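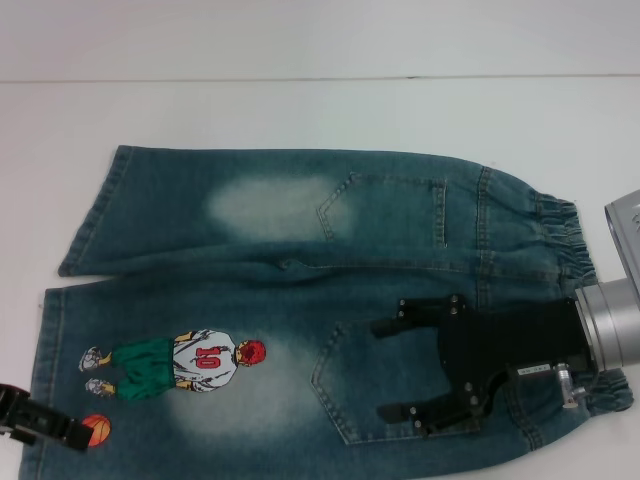 Kanard

Kanard is a duck-like water creature from the monster-collecting game Zurkgate, and it's one of the three partners you can pick at the start. I've kept this page going on the fan wiki for a while now, so forgive me if it reads more like a love letter than an article (I did pick Kanard on my very first file, and on most of the ones after that).

Name and look

Kanard is small, round and gray, with a flat orange bill and a tuft on its head that stands up when it's about to attack. The name is pretty clearly a play on the French word for duck. Its shiny version is pale yellow, and a lot of people think it looks like a bath toy. I love it!

Where to find it

If you didn't choose Kanard at the start, you can still catch one in the reeds at Pretar Marsh, but only after you've beaten the second gate. It shows up in the rain, at level 34, and it runs away a lot. My advice is to bring something that can put it to sleep and then throw everything you've got. You can also trade for one with the fisherman on the Pretar dock, though his comes with a nickname you can't change, which drives me up the wall.

Growing up
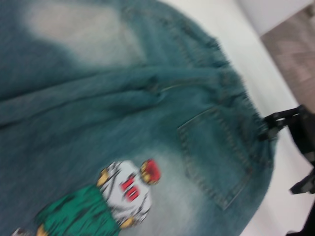

Kanard changes form 2 times. The first change comes with plain old leveling, and the second one needs a Tide Bell, sold at the Chaturvedi market for 900 coins. Save up early, because the market closes during the storm chapter and you'll be stuck with the middle form for ages (ask me how I know). The last form picks up a wind type along with water, so watch out for anything electric.

In battle

Speed is what you're paying for here. Kanard's attack is so-so and its defense is pretty sad, but it nearly always moves first, and Puddle Kick has a 50 percent chance of making the other side skip a turn. I run it with Rain Call in the first slot and swap out as soon as the weather's up. Some players put a healing move on it instead, and I've never gotten that to work for me.

Changes between versions

The July patch made Puddle Kick cost more energy, and there was a lot of grumbling on the boards. A later update gave Kanard a new cry, too. The old one was a proper quack and I still miss it, but you can hear it if you check the creature log in the Pretar library and hold the left button.

Page last edited Tuesday, March 20, 2018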